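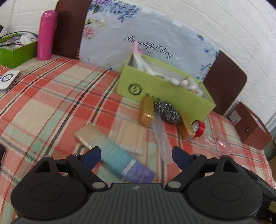
Morfudd Jarman says never buy cotton balls before you've looked in every drawer, and she's right, I had three lots of them on the go and didn't know.

Spare room sort-out, Mar 11, 2022

Quick page, more when I get a minute. Sister-in-law is coming in June and the spare room had turned into the place where small stuff goes to sit. So everything out of the drawers and onto the bed, plaid blanket and all, then decide. Started at the pillow end and worked down.

What was on the bed for the first go:

Green box -- lime green, can't miss it. Cotton balls in it. Staying, goes to the bathroom shelf once I clear the shelf.

Cotton swabs, the wooden stick kind, still in the bag. Keep. Paper label on the jar this time, I allways forget.

Two little gold boxes. Keeping both for now, Retno wants one for earrings and the other can hold safety pins.

Steel scouring pad. Kitchen, under the sink. No idea how it got upstairs.

Red tape. Desk drawer. Was looking for this at Christmas!!

Long box, turquoise going into purple at the end. Hall closet, top shelf.

Clear plastic bags -- into the bag of bags.

The big floral package up against the headboard, "Beautiful Day" across the front. Leaving it in its plastic til June, less dust that way.

Still to do: the sewing tin (roughly 100 buttons, Donal has asked for the brass ones), the Lubis lamp with no plug, birthday cards. Bought a pack of 20 zip bags for the buttons and such, should be plenty. The Kinen drawer trays came to 34 dollars for the set, more than I wanted to spend but they fit the dresser and the last ones didnt.

Next batch is the closet floor. If anybody local wants hangers, tell me before I take them to the thrift store.

-- Anisa Lau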